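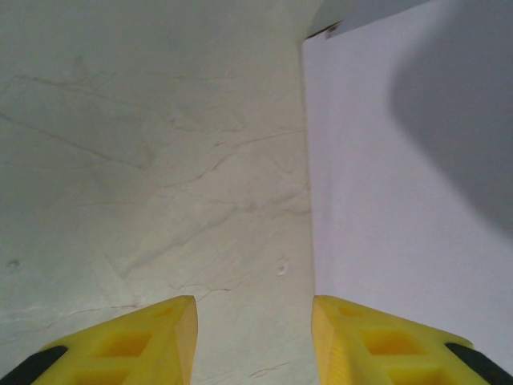
3.2 Seasonal return visits and the buying of local food

The second part of the study looks at people who live abroad and come back to their home region for a part of the summer. In Trosmont we sent the questionnaire to 260 households which had reported at least one such visitor. The form asked how long the visitor stayed, where food was bought, and which meals were eaten together with old friends. It was closed on 23 September 2020, when most of the visitors had already left.

The answers show that the length of the stay matters more than the distance of the travel. Visitors who stayed longer than 15 days went to the farm shops between Trosmont and Prarkora many times, and often they went alone. Visitors with a short stay mostly bought at the supermarket near the house of the host. Mertens (the larger of the two market towns) was named more often than we had expected, also by people who have no family there.
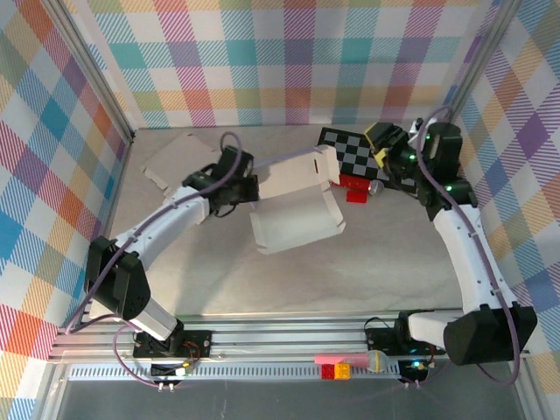 Figure 2. Two robotic arms at a work surface; the left gripper holds a partially folded white box blank.

We also made eight long interviews, all led by Rianne Geerts in November. In these talks the weather came up very early. Several persons compared the mild evenings at home with the strong heat of the place where they now live, and they described the sea there as a thing for the weekend only. The food was remembered in more detail – berries, new potatoes, bread from one certain baker in Drakent. One woman had kept a list of the meals from her last visit, and she read it to us in full.

A weak point of the data is that the host filled in the form, and the host does not always know what the visitor bought alone. The small purchases at the roadside are therefore probably too low in our tables.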